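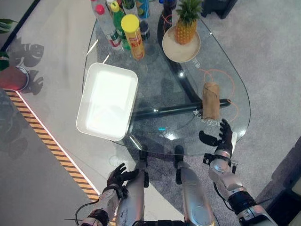 The tray is what people get wrong on a glass top, says Anneli Hyvönen. They set it down last, after the bottles have taken the middle, and it ends up with a side over the rim. She would like it put down first and moved in by a hand's width.

NANDANO PUBLISHES SETTING AND CLEARING GUIDE FOR AALTONEN GLASS TABLES

SKELLCOMBE, July 2024. Nandano today released a written guide to setting, clearing and cleaning the Aaltonen series of low glass tables. The guide covers home and waiting-room use. It replaces the single-page care sheet packed with the tables until March and applies to all Aaltonen tables already sold. There is no change to the tables themselves.

The Aaltonen series has a clear glass top with rounded edges on a black metal support. The support can be seen through the glass, and so can anything left on the floor under it. Most questions received by Nandano concern three matters: where heavy items should stand, how close to the rim a tray or plate may be placed, and how marks on the glass should be treated during cleaning.

Placement of drinks and food

The guide divides items into three groups by how they behave when the table is bumped.

Tall and narrow: bottles, drink cans, snack cans. These are to be grouped over the support, with full bottles in the middle of the group. A snack can should be closed before it is moved. Bottles of different heights may stand together if each can be lifted out without touching its neighbor.

Low and wide: trays, plates, shallow bowls. An empty tray weighs little and slides easily on clean glass. The guide asks for a clear border of 3 inches between the tray and the rim on all sides. Where a large tray can't meet this, it should be turned until its long side follows the longest line of the top. Whole fruit on a plate, such as a pineapple or melon, is treated as a heavy item, and the plate goes over the support.

Soft or wrapped: cloths, napkins, paper-wrapped goods, empty bags. These don't mark the glass but may hide something that does. They are to be picked up and not dragged. A wrapped item stored upright should have a flat base and should be laid down if it leans.

Aleksi Juntunen wrote the placement section. "A cloth with a coin folded into it will scratch a top faster than a bottle will," he said. "We had this in the old sheet as a footnote. It now has its own paragraph."

Clearing order

The recommended order is soft items first, then tall and narrow items, then plates, and the tray last unless it is being used to carry the rest. Soft items near the front edge are the ones most often left behind. They should be lifted with the hand closed over the thickest part, so that crumbs or small objects inside a fold stay there until the item is over a bin or a tray.

The full order takes up one page of the guide and may be copied for staff use without permission. 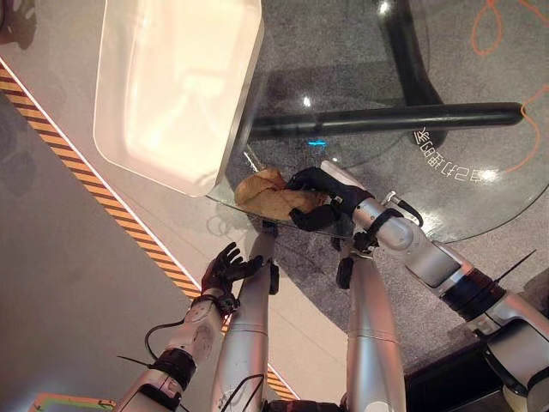 Cleaning

Loose grit is removed with a dry, soft brush before any liquid is used. The top is then wiped with a damp microfiber cloth and dried with a second cloth. Cleaners containing abrasives or ammonia are not to be used on tops that carry printed characters or colored rings. Stickers and tape should be warmed with a cloth soaked in hand-warm water and peeled off at a low angle. Metal scrapers are excluded.

The black support needs only a dry cloth. Fasteners should be checked every 5 months in rooms with daily traffic and once a year elsewhere.

Load and heat

The stated load for the top is 70 pounds, spread evenly. This figure has not changed from the care sheet. Sitting or kneeling on the top is not permitted at any body weight. Hot pans need a trivet with feet of cork or silicone. Cold bottles may be set directly on the glass, although the ring of water they leave should be wiped before a paper item is placed there.

Availability

The guide is supplied with every Aaltonen table shipped from this month. A first printing of 400 copies is held at the Skellcombe showroom for existing owners, who may collect one or ask for it by mail at no charge. Owners of Nultent side tables may follow the placement and cleaning sections, but should use the load figure on the label under their own table. A separate Nultent edition is in preparation.

Press contact: Aleksi Juntunen, Nandano, Skellcombe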